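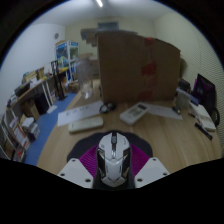 A hand-held gripper holding a computer mouse over a desk mat.

WUNUVELL, 11th December – We're asking everyone who owns a Skuvby hand-held gripper to stop using it until the finger bolts have been checked. I run the small shop that makes them, so this one's on me, and I'd like to tell you what we know so far.

The trouble is with the grip release. On some units the fingers stay closed after you let go of the trigger, and on a few they keep squeezing. We've had 14 reports since June, out of 891 grippers shipped. Most were a cracked plastic shell or a scuffed remote, but 2 people got a pinched fingertip (both are fine, and both were very nice about it!).

I spent a week picking up ordinary desk stuff with returned units, computer mice mostly, and got the fault to show up on 6 of them. The bolts in the finger plates had been tightened too far at our end. That bends the plate a hair, the slide binds, and the spring can't pull it back. We changed our assembly driver in June and I should have caught the new setting then. I didn't.

If you have one, take the battery out first. Please don't loosen the bolts yourself – a plate that's too slack can drop what it's holding. Our repair partner, Krajčí, will swap both fingers for free and pay the shipping both ways.

The Ravilo bench model uses a different slide and isn't part of this recall. New Skuvby orders are on hold until the replacement plates pass testing, and I'll post the results on our support page, good or bad.

Press contact: Skuvby support desk, Wunuvell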